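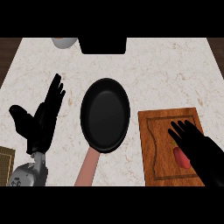

What is Stestgate?
A turn-based tactics game about running a canal lock in a flooded city, out on PC 20th October from the two-person studio Farnurstead.

FOR IMMEDIATE RELEASE

Farnurstead and publisher Zullimard are happy to confirm the launch date for Stestgate. Full game, no early access. Single player, plus a hot-seat mode for two that got added late and kind of took over the office.

How it plays. You keep the last working lock in the city of Makris. Boats come in from both sides. Some carry grain, some carry people, some carry things you would rather not let through. Every turn the water moves one step, up or down, and everything floating moves with it. Raise the gate too early and you flood the lower market. Too late and the barges stack up and start ramming each other -- which is sometimes what you want.

No dice rolls anywhere. Enemy moves are shown one turn ahead, so a lost run can be traced back to the turn that sank it. There is an undo, but it costs fuel, and fuel is tight until the third district.

"We started with a board game version on my kitchen floor," said Ruben Peeters, designer and programmer at Farnurstead. "The water was blue yarn. Took forever to reset. I kept the rule where boats can't turn around inside the lock, everyone hated it for a week and then all the good puzzles came out of it."

What's in the box:

50 hand-built lock maps across five districts
402 contracts, story and side
Daily tide, same map for everybody, one try
Map editor with sharing built in
Full controller support and key rebinding
Text size slider, colorblind palettes, option to turn off screen shake

The demo from June gets replaced the day the game ships. Saves from the demo carry over to the first district only, sorry, the contract system changed to much to bring the rest across. The demo's tide bug (water rising twice after an undo) is fixed. So is the one with the ferry.

Music is all pump organ and metal percussion, recorded in one room over a long weekend. Soundtrack sold seperately, same day.

Price and languages. Stestgate costs 900 Zullimard store points, or the regular cash price shown in your region. The bundle with the soundtrack and the digital art book is 1070 points. English, Dutch, German and French at launch. Spanish and Polish next, no date yet. Mac version is in testing -- please don't ask Ruben about it, ask us.

Press and creators: review keys are going out now in batches. Early builds have no embargo on the first two districts. Please hold footage of districts three through five until launch day. Streaming the hot-seat mode is fine any time. If you need a key for a second player you don't, one copy covers both.

Logo, trailer and fact sheet are in the Zullimard press room, along with a short list of known issues. Interview requests to the Zullimard press desk, allow a day or so for a reply.

About Farnurstead
Two-person game studio. Stestgate is its first commercial release.

About Zullimard
Publisher of small strategy and puzzle games for PC.

-- ends --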